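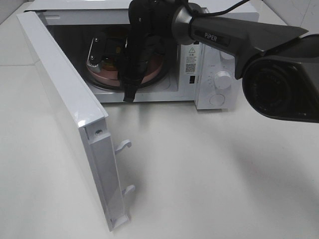
4. How people get a circle onto cloth

I should say at the start of this section that I went in with a favourite. I've been sewing circles onto quilts for most of my adult life, I've always used freezer paper, and I rather hoped the makers of the Wekurura and Rirnent groups would tell me I'd been right all along. They didn't, or only some of them did. Of the 70 makers who sent blocks in, 27 used freezer paper, and the others had gone off in so many directions that it took me most of March just to work out what to call them all.

A reminder of what everyone was asked to do. Each maker got the same square of plain cream cotton and a printed sheet for the Onuoha block (one large appliquéd circle, centred, with a smaller one sitting inside it and touching at the bottom). The sheet gave the two diameters and nothing else. I left the method out on purpose, so that people would do what they'd do at home on a wet Sunday. They could sew by hand or by machine, with any thread, and they could make a second block if they felt like it. Twenty of them did feel like it, bless them, so I had 90 blocks to look at in the end.

I measured every large circle four times, edge to edge, turning the block a little each time, and wrote down the difference between the widest and the narrowest reading. A perfect circle would score nought. There were no perfect circles, mine included.

4.1 Finding something round to draw around

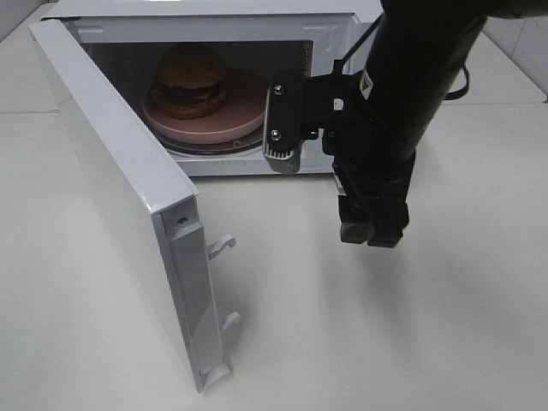 The first job in any circle block is getting a line to follow, and I was surprised by how few people reached for a pair of compasses. Compasses slip on cotton, several makers told me, and the point leaves a hole you can find again with your fingernail even after pressing. Crockery came up again and again in the notes. A round plate like the pink one on the glass turntable in Figure 2 is exactly the sort of thing people meant: it's in the kitchen already, it's a fair size, and your hand can hold it down flat while the other one goes round with the pencil. The trouble is that a dinner plate is whatever size it is. If the pattern wants something a bit smaller you end up going through the cupboards with a tape measure, and one maker wrote that she'd settled for a sandwich tin in the end because the side plates were all too small and the big ones all too big. I know that feeling very well!

There's a second snag with crockery which I hadn't thought about until I saw it on the blocks. Most plates curve up at the rim, so when you put one face down the pencil runs neatly along the edge, but when you put it right way up the rim hangs over the cloth and the pencil wanders in underneath it. Makers who drew round a plate that was standing the right way up had wobblier lines, and they tended to be wobbly in one particular spot, usually where the hand had to change grip. Face-down drawers did better. Only a few people said which way up they'd gone, though, so please take this as something I noticed while sorting the pile and would like to look into properly.

The neatest drawn lines came from card templates, cut with proper scissors and rubbed along the edge with an emery board. Cereal boxes did the job. So did the backs of writing pads. Makers who had bought plastic template sheets didn't do any better than the cereal box people, which pleased me enormously, being a cereal box person myself for everything I don't do in freezer paper.

4.2 Turning the edge under

Once the circle is cut out, the seam allowance has to go somewhere, and I'd say more good circles are lost at this stage than at any other. I sorted the methods into four lots: freezer paper ironed to the back, a running stitch gathered up over card, needle-turn with nothing underneath at all, and the raw edge left showing under a machine stitch.
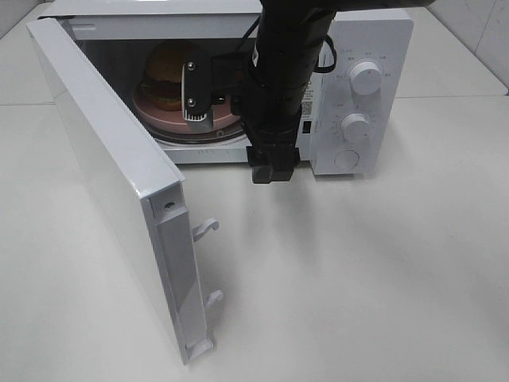

Gathering over card gave the roundest circles. I'll admit I checked that more than once. You run a line of small stitches around the allowance, pop the card inside, pull the thread up until the cloth hugs it, then press hard and slide the card out again. Where it went wrong it went wrong at the knot, which left a little point like the stalk end of a tomato, and several makers had turned the block so that the point sat hidden where the two circles touch. Quite right too.

Freezer paper came next, and it wasn't far behind. The weak spot there was small flat places all the way round, where the allowance had been folded in steps that were too long. More snips helped in some blocks and made things worse in others, especially on the looser cottons, which had started to fray by the time they reached me.

Only 7 makers needle-turned with no template in the cloth. Their blocks had the biggest spread of any lot: one was the roundest hand-sewn circle in the whole pile, and another looked like a potato. I don't think that tells us much about the method. It probably tells us who had been doing it for years.

Raw edges were the quickest to sew and the hardest for me to score, because the cloth moves about under the ruler. I measured to the stitching line and left the fluff out of it.

4.3 Does it matter once it's quilted?

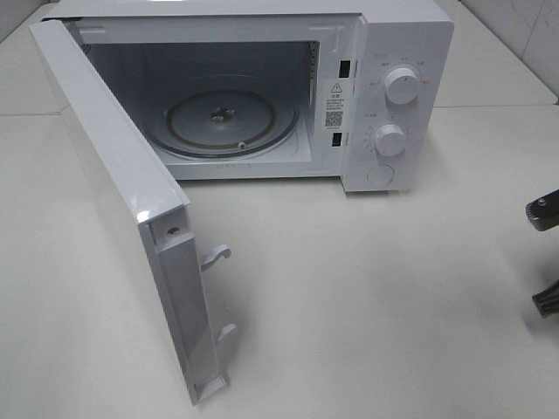 Some makers asked me this quite crossly, and it's a fair question. A circle that's a little out on a bare block might look perfectly good in a finished quilt, with wadding behind it and a row of echo quilting around the outside. So I quilted a handful of the blocks myself, all the same way, and took them along to the open day at Dralon on 7/31/21, where I pinned them up next to their unquilted partners and asked people to put them in order from roundest to least round.

They put the unquilted ones in very nearly the same order as my measurements had. With the quilted ones they were all over the place. The potato moved up the line by a good stretch, and a perfectly decent gathered circle slid down it, I think because my echo lines had drifted on one side and dragged the eye off with them. The stitching nearest the appliqué seems to do a lot of the work, then, and I hadn't measured that at all. I've since gone back and marked the first echo line on each of the quilted blocks, and those readings are in the next section along with the ones for the smaller circle.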